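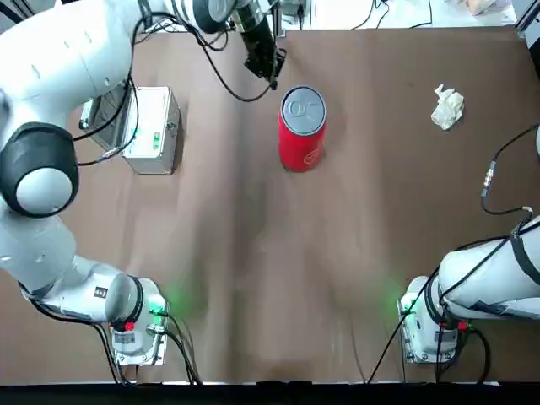

Skunik Heavy Wire Yard Sign Frame
Sold by the case
$177 per case, shipping extra

Every election season somebody calls us and asks which sign frame wins races. We don't sell one of those. We sell a steel frame that holds a campaign sign upright in a lawn, and we have doubts about anyone who promises more than that. If a consultant has told your candidate that a bigger sign order will move the numbers, ask to see where the numbers came from.

With that out of the way, the Skunik is the frame we reorder. It is nine-gauge wire with welded crossbars, an H shape, and legs that go into ordinary soil with a boot on the lower bar. The part that goes in the ground is long enough for most front yards. It is not long enough for loose sand, and it will not go into frozen ground however hard you stand on it. We have had returns over both.

What you get

Frames only. No signs, no printing.
Leg spacing to fit standard corrugated signs.
Sign height supported: up to 21 inches. Taller signs will stand on it for a while and then lean.
Finish: galvanized.
Minimum order: two cases.

About "storm proof"

The older catalog listed this frame as storm proof. We took that out. Nothing that weighs this little and has a flat panel stuck on top is storm proof. In a normal breeze it stays put. In a real wind the sign usually slides up off the wire before the frame bends, and then you have a sign in somebody's hedge and a frame that can be used again. Put one staple on each side if that bothers you. Tape does not last.

"Reusable" is closer to the truth, with limits. The legs bend when people pull them out at an angle, and people always do. Expect to straighten a good part of them and throw some away. We won't quote a percentage, as we have never seen one we believed.

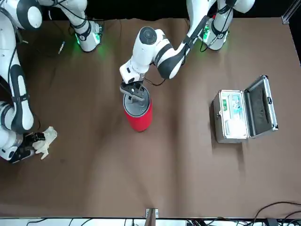 The Milen frame is cheaper and we carry it too. It is thinner wire, and it is fine for a race that will be over in a few weeks. For a primary in the summer and then a general in the fall, with the same candidate on the same lawns, buy the heavier one and save yourself the second order. If you don't know yet whether your candidate will get past the primary, buy the Milen. We would sooner sell you the cheap frames than hear in July that you can't pay for the good ones.

The Evix spring clip system is the one we get the most questions about. It looks clever in the video. In our yard the clips popped off when the sign flexed, and replacements are sold only by the bag. We stopped stocking it. If you already own a set, the Skunik crossbar will not accept those clips, whatever the forum posts say.

Rules, permits and where the signs go

We are not lawyers and this page is not legal advice. Cities, counties and homeowner groups all have something to say about sign size, distance from the road and how soon after election day the thing has to come down. They don't always agree with each other. Call the clerk before you order, and get the answer in writing. A frame is no help if a road crew tosses it in the back of a truck on a Thursday morning.

We also get asked if the frame is harder to steal. It isn't. Anyone who can lift a sign can lift a sign with a frame on it. Claims about "theft resistant" hardware should get the same hard look you give the other side's mailers.

Customer note

"I bought these for a school board race because the county party kept handing us bent ones. They went in easy and most came out straight. I did not notice them winning me any votes. Sadowski Printing did the signs and those faded before the frames rusted." - Mansa Abugri

We print that one because it is the most useful review we have received. We have more than 9 others that say "great product," and we don't know what to do with them.

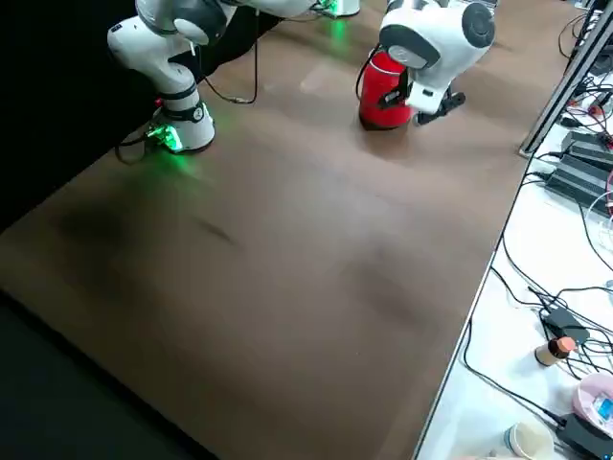
White arms at the large brown work surface, green light at the bases.

Ordering

Orders placed before noon ship the next working day, except in the last weeks before a general election, when we can't promise anything and you should be suspicious of a shop that does. Freight is quoted by zip code. Unopened cases can come back within the season for a refund, minus shipping. Opened cases can't, even if your candidate drops out.

Tax-exempt committees need to send the form with the order. We don't add the exemption afterward.

Related items: Milen Light Frame, sign staples, rubber mallet, leg straightening jig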